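소개

안녕하세요, 여기는 롤트스테드(Lultstead) 축구 아카이브입니다. 저는 운영자 메나카 아칸다(Menaka Akanda)고요, 이 페이지는 "도대체 뭐 하는 곳이에요?"라는 메일을 하도 많이 받아서 쓰게 됐어요.

시작은 아버지가 모아 두신 경기 프로그램 한 상자였어요. 차트베르크(Zatberg) FC의 옛날 홈경기 프로그램이었는데, 선수 명단 옆에 연필로 득점 시간까지 적혀 있더라고요. 그걸 한 장씩 스캔해서 블로그에 올렸더니 은퇴한 선수 가족분이 댓글을 달아 주셨고, 그 뒤로는 멈출 수가 없었습니다! 그 연필 글씨가 누구 것인지는 지금도 몰라요. 아버지 글씨체는 확실히 아니거든요.

지금은 안와라 마투바르(Anwara Matubbar) 씨와 둘이서 운영해요. 안와라는 인터뷰와 편집을 맡고, 저는 스캔이랑 책 만드는 일, 그리고 우체국 심부름을 맡습니다. (우체국은 늘 저예요. 한 번 가위바위보에 진 뒤로 쭉.) 의견이 갈리는 건 거의 표지 색깔 때문인데, 대체로 안와라가 이깁니다.

첫 책은 골키퍼 출신 아베이세카라(Abeysekara) 감독의 회고록이었어요. 300부를 찍어 놓고 반은 창고에 남겠거니 했는데 7월이 가기 전에 다 나갔죠. 두 번째 책 《올로타드의 겨울》은 용기를 내서 400부를 찍었고요. 올로타드(Ollotard) 원정 경기가 폭설로 중단됐던 날을 양 팀 선수들의 기억으로 엮은 책이에요. 그날 몇 분에 경기가 멈췄는지는 증언이 전부 달라서 그냥 전부 실었습니다.

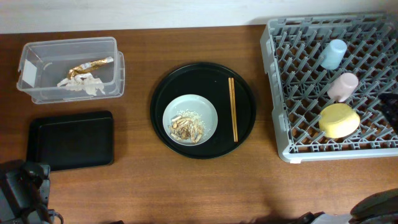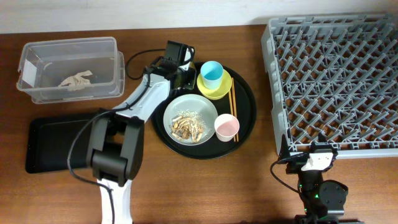

책 말고도 하는 일이 있어요. 오래전에 연락이 끊긴 옛 동료들을 이어 드리는 일인데, 사실 저희가 제일 좋아하는 일이기도 해요. 지금까지 만나게 해 드린 분이 25명입니다. 찾는 분의 이름, 뛰던 팀, 대략 어느 시즌인지만 적어 보내 주세요. 별명만 아셔도 괜찮아요. 예전에 "왼발 빵집 아들"이라는 단서 하나로 찾은 적도 있답니다.

집에 오래된 프로그램이나 입장권, 팀 사진이 있으시면 버리기 전에 꼭 연락 주세요! 원본은 스캔한 뒤 돌려드리고, 우편 요금은 저희가 냅니다. 다만 유니폼은 보관할 자리가 없어서 사진으로만 받고 있어요.

책 주문은 주문 페이지에서, 나머지는 문의 페이지에서 받습니다. 답장은 보통 제가 하는데 시즌 막바지에는 좀 늦어요. 안와라가 쓴 답장이라면 느낌표가 하나도 없을 거예요.

마지막 수정: 2021년 4월 10일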